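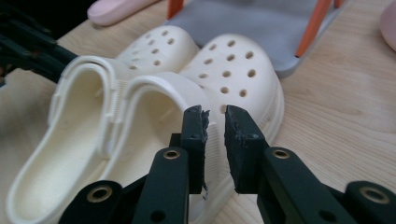 Section 5: Your first practice task (shoes)

By now your Griltoto hand gripper should be charged, paired and talking to the recorder. If it isn't, go back to Section 4, I'll wait. I wrote this section after watching Aminu Onyeka try to learn the thing on a set of keys, which took him most of an afternoon and a fair bit of muttering. Shoes are so much kinder! I like foam clogs best, and a pair in a pale color shows up well against the black fingers.

What you need: the gripper, one pair of clogs, and a table with some elbow room.

1. Set the clogs side by side, toes pointing away from you. Touching is fine.

2. Start a new session and name it. I use the shoe and the month (clogs December), but Despina Bakalis in our Wurnley office puts her initials first and her list sorts better than mine, so maybe copy her.

3. Bring the open fingers in low, toward the heel of one clog. Go slowly. You want one pad on each side of whatever you plan to pinch, and with a clog I go for the rim at the back.

4. Squeeze the trigger until the pads touch, then just a little more. The foam gives, and that's plenty of grip.

Note: if the heel strap is in your way, flip it forward over the top before you begin. It swings on its pivots and stays put on most pairs.

5. Lift, hold for a slow count of 5, and set the clog back down. Let go all the way before you pull your hand back, or you'll drag the shoe with you (I still do this when I'm tired).

6. Now tip one clog onto its side and go again. It's a different job from this angle, and you may have to turn your wrist more than feels natural. 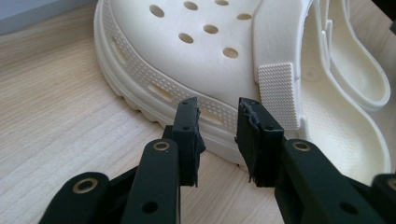

Step 6: clog on its side, fingers open in front of the sole.

7. Press the end button and check that the session shows up in your list. Then do the other shoe.

Caution: keep your free hand away from the linkage arms while you squeeze. They close like scissors down near the brass bushings, and I have had a pinched thumb to show for it.

Caution: don't trim the foam pads. Ragged edges are only cosmetic, and I run mine that way for ages. Swap a pad when it starts to peel off the finger, or at 1,000 grasps if you like keeping to a schedule. Spares come in the Karras pouch.

If the fingers stop short of closing, look for a bit of foam caught between the pads before you touch the screws. Still stuck? Section 8 covers the linkage, screw by screw.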